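Home | Datasets | Docs | Changelog | Contact

Print this page | E-mail this page

# Wistano Fabric Care Label Corpus

Transcribed care and fiber-content labels from sewn household goods, with one record per label. Version 2. Maintained by Salamatu Kyei and Ingvild Engebretsen. Last revised 21/05/2022.

The corpus covers small sewn articles: pouches, pillow covers, aprons, pot holders and similar. Garments are out of scope and are handled by the separate Sarpong list.
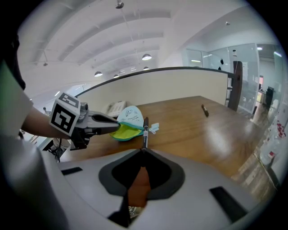
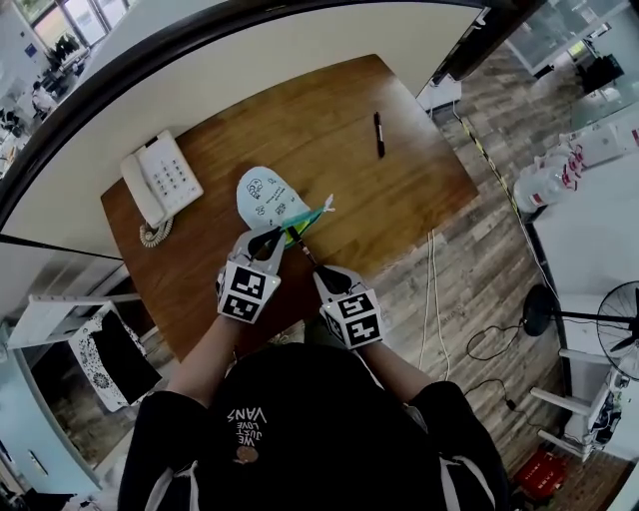 ## Contents

- `labels.csv` – 977 records, UTF-8, comma-separated, header row present
- `fibers.csv` – lookup table for fiber names and their accepted spellings
- `symbols.csv` – lookup table for wash, bleach, dry, iron and professional care symbols
- `CHANGES` – plain text, newest entry first

## Fields in labels.csv

`record_id` – integer, stable between versions. Withdrawn IDs are not reissued.

`article_type` – controlled term, lower case, singular.

`outer_fiber`, `lining_fiber` – codes from `fibers.csv`. If the article has no lining, the value is `none`. If the label does not distinguish the two, both fields carry the same code and `split` is set to 0.

`binding_fiber` – as above. Often blank. Labels rarely mention binding tape, and we did not test for it.

`wash_temp_c` – integer as printed. Fahrenheit values were converted and rounded to the nearest whole degree, with the original kept in `raw_text`.

`raw_text` – full transcription, line breaks replaced by a vertical bar. Spelling errors on the label are kept.

## Transcription rules

1. Transcribe every language on the label in printed order.
2. Mark unreadable characters with one question mark each.
3. Do not expand abbreviations. "Poly" stays "Poly" in `raw_text`, and is mapped to `PES` only in the coded field.
4. Percentages that do not add up to 100 are left alone and flagged in `sum_error`.

Each label was transcribed twice by different people. Disagreements went to Engebretsen, whose reading is final.

## Known problems

Records imported from the older Brurov sheet have no `symbols` value. That sheet stored text only, and the labels themselves were discarded before we received it.

Raw text in the Brurov import was truncated at 80 characters. These rows carry `trunc` = 1 and should be left out of any work on label length.

"Cotton blend" with no percentages is coded `CO_MIX`. Version 1 coded it as plain cotton, and any fiber totals computed from version 1 should be run again.

## Loading

The file opens in any spreadsheet program, but set `record_id` to text on import if you plan to join on it. IDs below 900 are padded with leading zeros in the lookup tables and will fail to match otherwise.

## Corrections

Send the record ID, the field name and the proposed value to the Buvmont textile desk. Corrections to `raw_text` need a scan of the label.

Print this page | E-mail this page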